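**Is a descaling subscription ever worth it? (office machine, hard water)**

**kettlewell_j**
Our office got a quote from Drultton for a water filter and descaling plan on the coffee machine. It's $75 a month, and over the full term plus the install it comes to $2,240. The sales guy says our water is "aggressive" and the boiler will be dead by May without it. He did not test the water. He looked at the faucet.

Machine is a Narkon, bought used. Has anyone paid for one of these plans and seen a difference they could prove?

**oldgasket**
I'd want a hardness number before I believed a word of it. "Aggressive" usually means soft, acidic water that eats metal. Hard water is the stuff that leaves scale. If he's using one word for both, he doesn't know which problem he's selling you a cure for.

Test strips cost a few bucks. Do that first.

**Marnie_B**
We had a Drultton plan at my last job and I'll stick up for them a little. The tech came when he said he would, he swapped the cartridge, and the machine never went down. Before that we had 3 breakdowns in one winter.

**oldgasket**
> Before that we had 3 breakdowns in one winter.

Were any of them scale? A pump or a bad switch would break down with or without a filter. Not picking on you, but "we paid and then nothing happened" is how every one of these plans gets good reviews.

**Marnie_B**
One was scale for sure, the repair guy showed us the valve. The others I don't know. Fair enough. But somebody has to remember to do the descaling, and in an office that somebody doesn't exist. You're paying for a person to show up.

**tamped_out**
You can taste the difference too. I run filtered water at home and the coffee is sweeter and rounder, no contest. I did a side by side and it was obvious. 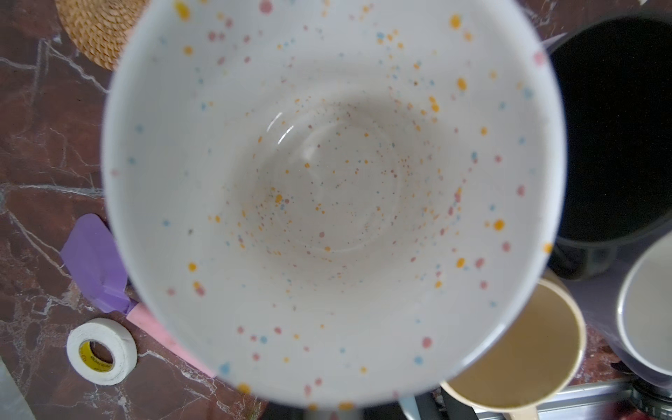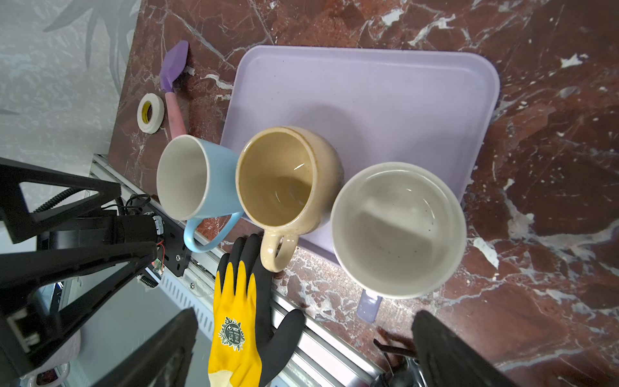 Filtered wins every time. I went through two bags of beans on it over the weekend, a medium roast and a darker one, and the darker one showed it more. Tap water made it flat and kind of chalky at the end.

**oldgasket**
Did you know which cup was which?

**tamped_out**
I poured them, so yes.

**oldgasket**
Then I don't buy it. Have someone else pour, in identical cups, in an order you don't know, and do it enough times that luck is off the table. I was sure about my own filter until my wife poured for me, and I did no better than a coin toss.

**tamped_out**
Maybe your palate is the problem lol. Water chemistry in coffee is real, look it up.

**oldgasket**
I never said it wasn't real. Very hard water against very soft water, sure, most people would catch that. A carbon cartridge against decent city water, I doubt it. And a plain carbon cartridge doesn't take out much hardness anyway, so the boiler doesn't care.

**benoit_brunet**
Benoît Brunet, I fix these machines for a living, no connection to Drultton or anyone else in this thread. Ask them what is in the cartridge. If it's only carbon, it's for taste and chlorine. If it's ion exchange resin, it can cut scale, but it has to be sized for your water and how much you pull through it. A quote with no hardness reading can't be sized.

I've seen bad scale on Narkons and I've seen clean ones that were never filtered. It depends on the town.

**kettlewell_j**
Bought strips at lunch. Comes out on the low side of moderate. Emailed Drultton asking what media they use and got back a PDF with a waterfall on it.

**Marnie_B**
OK that's not great.

**benoit_brunet**
With that reading I'd buy a bag of descaler and put it on the calendar. Check the manual first, some boilers shouldn't be descaled in place. And test again in a few months, city supply can change with the season.

**kettlewell_j**
Manual says it's fine to do in place. I'll tell my boss no on the plan, though she liked the waterfall. Marnie, you're right that it'll end up being me doing it.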